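Melnyk 1728 hand blender: review after a winter of soup

I bought the Melnyk in the autumn to replace a Gosar that had lasted me a long time and finally started to smell of burning. I make soup every week from October until the end of March, mostly pumpkin, carrot or leek and potato, and I don't own a jug blender or want one. So the question for me was simple. Can it take a full pan of cooked vegetables down to something smooth without splashing the wall?

Mostly, yes. The motor is strong. Carrots are the usual test, as they stay firmer than you think, and the Melnyk got through a pan of them on the lower speed. The Gosar needed the high one and a rest halfway. Potatoes I would still mash by hand if they are going to be eaten as mash. Any stick blender turns them to glue and this one does it faster than most.
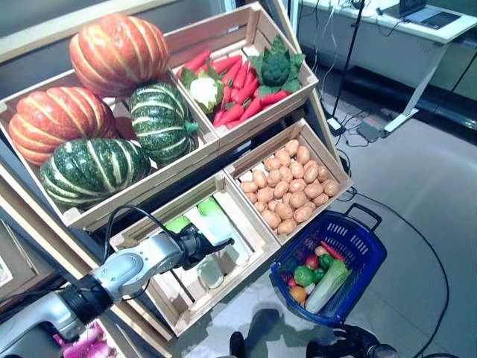 Pumpkin is where I noticed the biggest difference. With the old one I always had strings left in the bottom of the pan, and I used to pass the whole lot through a sieve. I have had the sieve out twice this winter, both times for a very stringy one from the market. Cook it a bit longer than the recipe says and you can leave the sieve in the cupboard.

The shaft is 23 cm long and that is enough for my tallest pan. The guard around the blade has four slots cut in it and sits flat on the bottom, and it doesn't seem to suck itself down the way some do. If you tilt it slightly you get less splashing. If you lift it out while it is running you get soup on your jumper, as with any of them.

There are two speeds on two separate buttons, and you have to hold the button down the whole time. I don't mind this. My neighbour Mal-soon Ban borrowed it to make a big batch of red pepper paste and she did mind. She has arthritis in her right hand and had to keep swapping over. She has a Beler, with a switch that stays on, and she went back to it. If your grip is poor I would take that seriously and try one in a shop before you buy.

Weight is average. The lead is too short. I have one socket by the hob and it only just reaches, so I end up with the flex lying across the chopping board.

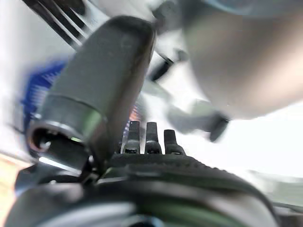 The outside of the Melnyk is a glossy cream plastic, and it is the part I like least. It shows every fingerprint and it gets slippery once your hands are damp, so I keep a tea towel over my shoulder and wipe it as I go. I can't see why they didn't give it a dark, matte finish like the tube in the photo, where the surface has a slight texture and light leaves only a soft highlight on it. That would be easier to hold and far easier to keep looking clean. There is a rubber strip down the back of the handle, but it is narrow and my fingers don't naturally land on it.

The shaft comes off with a quarter turn. It was stiff for the first few weeks and has loosened since, though there is no wobble. You can put the shaft in the dishwasher but not the handle. I wash it by hand. Run it for a few seconds in a jug of warm water with a drop of washing-up liquid and then rinse it under the tap, unplugged. Food does collect under the guard, mainly leek, and you need a bottle brush to get it out.

In the box you get the blender, a whisk and a plastic beaker. The whisk is fine for cream. The beaker has measurements printed on the outside and mine have already started to rub off. The small chopper is sold separately for £19 and I can't say it is worth it. It did parsley well and onions badly, with half of them in lumps and the other half wet. Christos Tzanetos, who taught the evening class I went to last year, used the Tasier chopper for onions and that one cut them evenly, but it is a separate machine and takes up a lot of room.

Noise: louder than the Gosar, and higher pitched. I wouldn't use it with someone asleep in the next room.

I had one problem. In January it stopped dead in the middle of a lentil soup and wouldn't start again. The booklet says there is a cut-out if it overheats and to leave it for a while. I left it, had toast, and it worked again later that evening. It hasn't done it since, but lentils are thick and I now add more stock before I start.

Would I buy it again? For soup, yes. If I mainly wanted a chopper I would look elsewhere, and I'd like a longer lead. Four out of five.

Related reviews
Beler hand blender with locking switch
Tasier mini chopper
Sieves and mouli graters compared
Which soup pan? Tall or wide
Gosar stick blender: long-term report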